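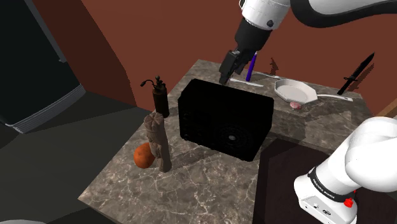

A colher que foi parar ao chão

O meu filho comeu a primeira papa às cinco da tarde, hora que nenhum livro recomenda. Tinha sido planeada para o almoço, mas adormeceu de cara na alcofa e eu tenho uma regra: não se acorda um bebé por causa de uma cenoura.

Até aí, a alimentação dele dependia de mim e de um sofá. De repente dependia de uma cadeira alta Nowicki, de um babete com calha e de 7 colheres de silicone Pomis, das quais uma serve para comer e as outras para atirar. O manual da cadeira tem mais de 50 páginas, em letra que só um recém-nascido consegue ler ao perto.

A pediatra foi sucinta: legumes primeiro, sem sal, com calma. A minha sogra foi menos sucinta. No tempo dela dava-se açorda e as crianças cresciam. O grupo de mães de Cesent dividiu-se entre o puré e os pedaços na mão, com uma ferocidade que eu julgava reservada às reuniões de condomínio.
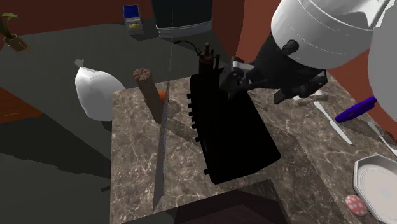

Comecei pelo puré, por cobardia. A abóbora correu bem, a curgete foi recebida como um insulto pessoal e a pera desapareceu antes de eu pousar o prato. Os brócolos ainda estão em negociação. Ao fim de uma semana já tinha opinião sobre bancadas de cozinha, assunto que antes me deixava indiferente: uma bancada de mármore castanho é uma bênção para quem cozinha com um bebé ao colo, porque a batata-doce ali quase não se nota. A minha é branca. Nota-se tudo, incluindo o que caiu em setembro.

Aos sete meses passámos aos pedaços. Cortei a banana em palitos, como mandava o folheto do centro de saúde de Sernmont, e ele espremeu-a entre os dedos com uma concentração de relojoeiro. Engoliu talvez um terço. O resto foi para a orelha esquerda, a dele e depois a minha.

Continuamos a mamar, de manhã e à noite — essa parte ninguém quis discutir, nem ele. Amanhã há lentilhas. Já afastei o tapete.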